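Jorham erneuert das Hafenterminal Drelwood: Halbzeit beim Umbau der Abfertigungshalle

Drelwood, 6. März 2019 – Die Erneuerung des Fährterminals Drelwood hat einen wichtigen Abschnitt erreicht. Das Bauunternehmen Jorham hat die Gründungsarbeiten an der neuen Abfertigungshalle abgeschlossen und dem Bauherrn, der Hafengesellschaft Fakar, übergeben. Insgesamt wurden 162 Bohrpfähle in den Boden eingebracht. Der Fährbetrieb lief während dieser Zeit nach dem normalen Fahrplan weiter.

Das bestehende Gebäude ist für den heutigen Verkehr zu klein geworden. Besonders in den Sommermonaten stehen die Reisenden bis auf den Vorplatz, und auch die Wege für das Gepäck kreuzen sich mit den Wegen der Fußgänger. Mit dem Neubau werden diese beiden Bereiche getrennt. Die alte Halle bleibt so lange in Betrieb, bis der erste Teil der neuen Halle geöffnet werden kann.
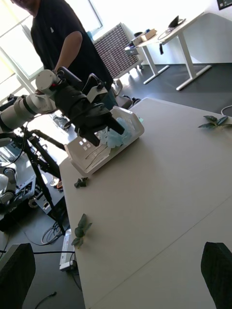

Die Planung der Halle stammt vom Ingenieurbüro Rimkutė, das auch die Bauüberwachung übernimmt. Das Büro hat für das Dach eine Konstruktion aus Stahl gewählt, die ohne Stützen in der Mitte des Wartebereichs auskommt. Die Träger werden in der Werkstatt vorgefertigt und mit dem Schiff an die Baustelle geliefert. Dadurch wird die Zufahrtsstraße, die durch ein Wohngebiet führt, von schweren Transporten entlastet.

Die Montage der ersten Träger beginnt im April. Für diese Arbeiten wird der Anleger 2 zeitweise gesperrt, die Fähren nutzen dann den benachbarten Anleger. Die Hafengesellschaft wird die genauen Zeiten der Sperrung durch Aushang im Terminal und auf ihrer Internetseite bekannt geben. Reisende mit Fahrzeug werden gebeten, in dieser Phase der geänderten Beschilderung zu folgen und etwas mehr Zeit einzuplanen.

Im neuen Wartebereich werden 991 Sitzplätze zur Verfügung stehen. Das sind deutlich mehr als bisher. Hinzu kommen ein überdachter Übergang zu den Schiffen, zwei Aufzüge und ein Leitsystem für blinde und sehbehinderte Personen, das vom Vorplatz bis an die Schalter reicht.
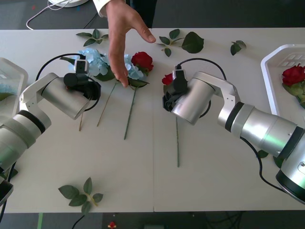

Auch außen wird gebaut. Der Busbahnhof rückt näher an den Eingang, sodass der Fußweg beim Umsteigen kürzer wird. Auf dem Parkplatz entstehen über 104 zusätzliche Stellplätze, ein Teil davon ist für Kurzparker vorgesehen. Die Beleuchtung wird vollständig erneuert. Für die Entwässerung des Geländes legt Jorham eine neue Leitung unter der Kaistraße, die dafür in zwei Abschnitten halbseitig geöffnet wird – eine Vollsperrung ist nicht nötig.

„Wir sind mit dem Stand der Arbeiten zufrieden und danken den Anwohnern für ihr Verständnis“, heißt es von der Hafengesellschaft Fakar. „Die Baustelle liegt im Zeitplan, obwohl der Boden an der östlichen Seite schwieriger war, als die Voruntersuchung gezeigt hatte.“ Dort mussten mehrere Pfähle tiefer gesetzt werden. Die Mehrkosten werden aus der Reserve gedeckt, die für solche Fälle im Budget enthalten ist.
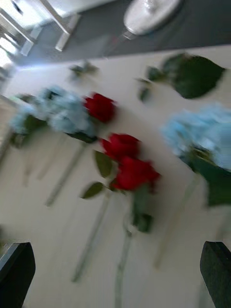
Für die Ladenflächen im Erdgeschoss nimmt die Hafengesellschaft ab sofort Bewerbungen an. Vorgesehen sind ein Café, ein Geschäft für Reisebedarf und ein kleiner Blumenladen. Letzterer liegt direkt neben der Ankunftstür, wo erfahrungsgemäß viele Abholer warten. Rote Rosen und hellblaue Hortensien, auch als Kunstblumen, gehören ausdrücklich zum erlaubten Sortiment. Die Flächen werden im Rohzustand übergeben und können vom Mieter nach eigenem Entwurf ausgebaut werden.

Die Unterlagen für Interessenten sind bei der Hafengesellschaft in schriftlicher Form erhältlich. Bewerben können sich Einzelbetriebe und auch Ketten, wobei Betriebe aus der Region bei gleichem Angebot bevorzugt werden.

Über Jorham
Jorham ist ein Bauunternehmen mit Schwerpunkt auf Hafenanlagen, Brücken und Verkehrsgebäuden. Das Unternehmen führt beim Projekt Drelwood die Tiefbau- und Rohbauarbeiten aus und koordiniert die Montage des Stahldachs.

Pressekontakt
Jorham, Abteilung Kommunikation, Baubüro Fährterminal Drelwood
Der Abdruck dieser Mitteilung ist kostenfrei. Ein Belegexemplar wird erbeten.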